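Lesdale's shared kitchen opens its doors after a long wait

9 March 2025

After two years of planning, cake sales and one very wet fun run, the Lesdale Community Kitchen is open, and what a turnout it had! The queue went down the ramp and past the library book drop by the time the doors were unlocked, and 64 people signed up for a cooking session before the first pot of soup was finished.

The kitchen takes up the old reading room at the back of the Trostow Street hall. Anyone living in Lesdale or the villages on the Koo bus route can book it, either for a class or for a few hours of cooking on their own. Small food businesses that have outgrown the kitchen table at home can hire it in the mornings at a lower rate.

Nuria Barroso, who runs the project, spent most of the opening with a ladle in one hand and a booking sheet in the other. "I've been picturing this room full of people for so long that I kept stopping just to look at it," she said. "Then somebody would ask me where the bay leaves were and off I'd go again."

The worktops drew plenty of comment. Earlier plans had stainless steel all the way round, but people who came to the design evenings asked for something that felt more like home, and a speckled grey surface won the vote by a wide margin.

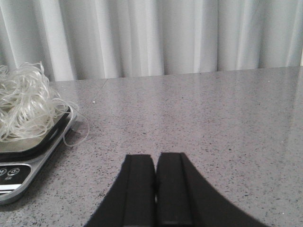

The speckled grey worktop at the Lesdale Community Kitchen.

Classes begin this week with bread for beginners, and the list after that is a lovely mixed bag. There is a Spanish rice evening led by Nuria herself, a session on feeding a family from one chicken, a pickling afternoon, and a run of after-school classes where children aged eight and over cook a full supper and take it home in a box. The pickling afternoon is already full, but a second date is being added in May.

The lunch club is moving in too. It has been getting by with a pair of hotplates in the side room of the hall, and its regulars were among the first through the door. They had firm views on the new ovens (good), the height of the shelves (too high) and the tea (could be stronger). Lunch will still be served at half past twelve on Wednesdays, with 28 places, and there will now be a pudding every week instead of every other week. That news got the biggest cheer of the day.

Reltix, the electrical firm on the Trostow Street estate, did the wiring at cost and sent two apprentices to help with the lights. Much of the rest was done by local people at weekends, including the painting, the tiling by the sinks and the shelves that the lunch club would like lowered.

The curtains came out of a sewing group that meets in the hall. Its members went for a pale, off-white cloth to keep the room bright, and they were still hemming the last pair the night before opening.
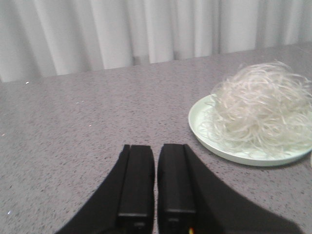 Pale curtains hang beside the counter.

Growers from the allotments brought leeks, kale and a huge crate of stored apples for the opening, and nearly all of it was eaten by mid-afternoon. The soup was leek and potato with a good deal of black pepper, and there was a second pan with no dairy in it. The apples went into crumbles, and the smell of those coming out of the oven pulled in quite a few people who had only popped by to return their library books.

One of the best ideas is the swap shelf just inside the door. If you have a jar of something you will never finish, or a cake tin you no longer use, you can leave it there and take something else home — no money and no forms. By closing time it held three kinds of lentils, a jelly mould shaped like a rabbit and a very smart pasta machine, which did not stay long.

Nuria is now after people who would like to teach. You do not need a certificate or any grand experience, she says, only a dish you know well and are happy to show others. Food hygiene training is given free of charge, and every new teacher is paired with someone who has already led a class. "There are people in this town who make the most wonderful dumplings and have never shown anyone how," she said. "I want to meet every one of them!"

Bookings can be made at the hall office or at the library desk during normal hours. Classes cost the same for everyone, with free places kept back for each one; ask at the desk, where it will be dealt with quietly. Bring an apron and a box for leftovers.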